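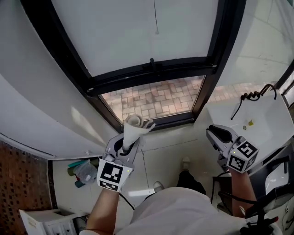
Barska Valley Walking Map: second progress report to the Wimer Fund

Period covered: March to June
Prepared by: Walter Condori, project lead

1. Where we are

The survey of the paths is finished and the first full draft of the map has been drawn. We are a little behind on the printed version and slightly ahead on the waymarking. The grant is being spent in line with the budget you approved, apart from one change set out in section 5.

2. Survey of paths

We walked all 43 paths on the list. Most are in fair condition. The ones along the river are good and need nothing from us beyond a new marker post where the old one has rotted. The paths on the north side are worse. Several have been narrowed by bramble, and the one behind Chávez Farm has lost its lower stile completely. The farm has been helpful and has agreed to a gate in place of the stile, which will suit people with dogs and anyone who finds climbing hard.

Six paths have been left off the draft. On four of them the line on the ground no longer matches the line on the official record, and we do not want to send walkers through somebody's yard. The other two are too wet to recommend outside high summer. We have reported all six to the county rights of way office and are waiting for a reply.

3. The map

The draft is a single large sheet that folds down to pocket size. One side has the whole valley and the other has 10 suggested walks, each with a short text, a distance and a note on where to park or catch the bus. We tried a booklet first. People who tested it in the wind kept losing their page, so we went back to the sheet.

Halelo, the design studio, have drawn the base map and chosen the type. Their first version used pale green for woodland and a slightly different pale green for open access land, and our older readers could not tell them apart. Open access land is now shown with a dotted edge. The contour lines have also been thinned, as they were crowding out the place names near the quarry.

Spelling of place names took longer than planned. Two of the lanes have three spellings each, depending on whether you look at the road sign, the old tithe map or the parish noticeboard. We have gone with the road signs and listed the other forms in small print on the back.

We tested the draft with walkers on a Sunday in May, setting off from the station at 9.30. The main comments were:

Bus stops should be marked more clearly.
The text for the quarry walk sends you left at the barn when it should be right (corrected).
A scale bar is needed on both sides.
Please say which gates are hard to open with one hand.

The last of these means going back to check, and we plan to do it along with the waymarking.

4. Waymarking

New discs are up on the whole river route and on the walk from the station to the mill. Two landowners asked for a different position from the one we had suggested and in both cases theirs was better. The fingerpost at the crossroads has been ordered but the joiner cannot start until the autumn.

5. Budget

Spending on design and survey is as forecast. Travel has come in under budget, as most people shared lifts. Paper has gone up. The tear-resistant stock we wanted is now too dear for the full run, and we would like your agreement to print 500 copies on it and leave the rest for a second run once the first has sold. The money saved on travel covers part of the difference. A revised budget sheet is attached.

6. Next period

Get a decision from the county on the paths we reported.
Check the gates on all the suggested walks.
Final proofread, including the bus times, which change in September.
Send the artwork to the printer.
Agree with the station café and the library how many copies each will take, and at what price.

7. Matters for the Fund

We need your answer on the print run before the artwork goes off. We would also like to know whether you want your logo on the front cover or with the other acknowledgements on the back. Halelo have left room for either, but the front is tight and it would have to be small.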